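Chapter 7
Comparing Grippers on Soft Goods

In this chapter
7.1 Why rigid test objects are not enough
7.2 Setting up a fair comparison
7.3 Hand-held trials before arm trials
7.4 Scoring a grasp
7.5 Worked case: the Plotent and Grumthorpe jaws
Exercises

The grippers in Chapter 6 were tested on blocks, cans and bottles. Objects like these keep their shape. If you know where a block is and how wide it is, you know most of what you need in order to pick it up. Cloth does not work this way. A blanket has no fixed width, and the place you grasp it changes the shape of everything near that place. A gripper that scores well on cans may close on a fold, pull, and come away with nothing.

This chapter is about how to find that out before you buy or build anything expensive. We will compare parallel-jaw grippers on bedding, clothing and other household fabrics. The methods also apply to bags and soft toys, which are covered briefly in Section 7.4.

Much of the material comes from a set of trials run by Vilgot Engebretsen and Marjorie Crabtree. They recorded 2,868 grasp attempts with two hand-held tools, the Plotent and the Grumthorpe, in 5 homes. Each tool was later fitted to a Pinto arm and tried again with the Plurach controller. The raw scores are given in the tables at the end of the chapter. You will need them for the exercises.

Engebretsen and Crabtree started with the tools in the hand. A person holding a gripper can reach a new bed or shelf in seconds, while moving an arm and its base into a bedroom may take most of a morning. The person also supplies good aim, so a failed grasp says more about the jaws than about the planning software. Camera position can be checked at the same stage. If the view from the tool does not show both fingertips and the fabric between them, the recording will be hard to score.

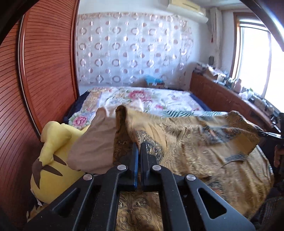 Hand-held trials have limits. People correct their grip without noticing. They tilt the wrist, push down a little harder, or wait for a fold to settle. An arm does none of this unless it has been told to. In the trials, 136 attempts that were scored as clean grasps by hand could not be repeated on the arm with the same jaws. Section 7.3 looks at these cases one by one and sorts them by cause. Finger angle at contact accounts for more than half.

A second problem is fabric thickness. A thin sheet and a padded cover call for different closing forces, and a jaw that holds one may slip on the other. For this reason every comparison in the chapter reports results by fabric type. A single average over all fabrics is easy to quote and tells you very little.

Before you go on, make sure you are comfortable with these terms from earlier chapters: stroke, closing force, compliance, approach angle. If you skipped Section 3 of Chapter 6, read it now. The scoring sheet used there is the one we extend in Section 7.4.

You will also need a gripper with parallel fingers, a camera that can be fixed to it, and at least two fabrics of different weight. A bath towel and a cotton sheet will do. Wash and dry both before the first trial, as new cloth is often stiffer.

7.1 Why rigid test objects are not enough

Consider a jaw with flat fingers closing on a wooden cube. The two faces of the cube are parallel, and the fingers meet them over their full area. Now replace the cube with a towel lying on a table. There are no side faces for the fingers to meet. The jaw must first make a fold, either by pressing down and sliding the fingertips together or by finding a fold that is already present.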